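We use cookies to keep you signed in and to remember which threads you have already read. By continuing to use Zorndale Neighbors Help you accept this. Manage settings | OK

Black shirts coming out of the wash gray and crunchy. What am I doing wrong?

Posted by Danylo Harasym

I moved into the Steko Street apartments in May and for the first time in my adult life I have a washer of my own. I was looking forward to this more than I'd like to admit. I have now ruined, or at least insulted, most of my wardrobe.

Everything black comes out with a sort of pale film on it, like I rolled down a chalk hill. Towels dry so stiff you could lean them against a wall. The one red thing I own has stayed red, so I suppose it's getting along with somebody.

What I've tried: more detergent, then a different detergent, then the different detergent plus more of it. Hotter water. A dryer sheet, which made everything smell like a hotel lobby and changed nothing. The machine is a front loader the landlord left behind, the manual is long gone, and when I asked him about it he told me it "runs great," which is also what he said about the elevator.

I do one load a week with everything I own in it. I'd rather not buy a new machine. I'd also rather not go back to the laundromat on Lotar Avenue, where I once lost 20 dollars in quarters to a dryer that only blew cold.

Posted by Obadia Biwott

You have hard water. Everyone on that side of Zorndale has hard water. Buy a softener.

Posted by Oksana Kravets

Obadia isn't wrong, but a whole-house softener in a rental is a big answer to a small problem, and the landlord who owns that elevator is not going to plumb it in for you. Start with the free stuff.

You're using too much detergent. I know, you were using more because it wasn't working. Everybody does this. My mother did it for thirty years and thought we were a family with sensitive skin. A front loader uses very little water, so whatever you pour in has to be rinsed out by a few inches of it, and when there's too much soap (or powder in water that isn't warm enough to dissolve it) the leftovers stay in the cloth. On white shirts you don't see it. On black ones you get your chalk hill.

Quick test. Take one of the clean stiff towels, put it in the machine alone, no detergent at all, warm wash. Look through the door after ten minutes. If there are suds, that's your old detergent coming back to say hello. Run it again until the water looks like water. I had to do mine four times and I was embarrassed for the last two.

After that, two tablespoons of liquid for a normal load. The cap is not a measuring device, it's a sales device. If you're on hard water (you are, see above) you can go up a little, but go up by spoonfuls.

Second thing, the load. "Everything I own" is too much for one drum. The clothes have to be able to fall. If you can't put your hand flat between the top of the pile and the top of the drum, take something out. And give the darks their own wash with no towels in it, because half of what you're calling film might be plain old towel lint. Wet a finger and rub the gray. If it rolls up into little bits, it's lint. If it smears or dissolves, it's soap.

Third, clean the machine. Pull out the detergent drawer. I'll wait. If it looks the way mine did, you'll want gloves. Then peel back the rubber lip around the door and wipe in there too, and run the hottest cycle it has with nothing inside.

Dryer sheets go in the trash. They put a coating on towels and you've got plenty of coating already.

Posted by Ivars Lepik

Agree with most of Oksana's, would argue about the spoons. I ran the service counter at Zakharchenko Appliance until it closed, and what I saw most wasn't soap, it was the drain filter. Little door at the bottom front of the machine on most of them. Put a shallow pan and an old towel down before you unscrew it, because water will come out, and open it slowly. I have pulled out coins, a baby sock, a whole ballpoint pen and a partial denture whose owner never called back. If it's clogged the machine drains badly and the dirty water hangs around for the rinse, and then you can measure your detergent with an eyedropper for all the good it'll do.

Also, when you sort, sort somewhere you can see the colors. I use a tray in front of the washer. Darks and reds don't have to be enemies, but wash a new red by itself the first couple of times whatever the label says.
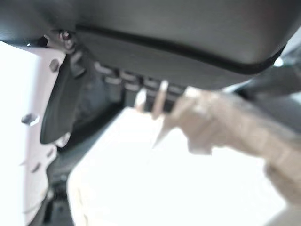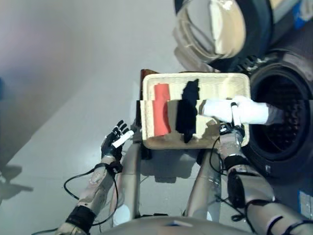 Last, drying. Stiff towels are half a drying problem. Shake them out hard when they come off the spin, a good snap, and don't bake them till they crackle. Take them out when they're barely dry and let them sit over a door. If you line dry, ten minutes in a no-heat tumble afterward loosens them up.

I'd skip the vinegar everybody is about to recommend. A splash now and then, fine, but I replaced plenty of perished door seals for people who swore by it. Citric acid for descaling, and only as often as the packet says.

Posted by Danylo Harasym

Update. Towel test: suds. Enormous suds. It looked like a cappuccino in there. I'm on the third rinse and it's down to a flat white.

Found the little door at the bottom. Did not find a denture. Did find 2 guitar picks and what used to be a bus transfer, neither of them mine. The pan wasn't big enough, Ivars. You could have mentioned that the pan wouldn't be big enough.

Posted by Ivars Lepik

I said a towel too.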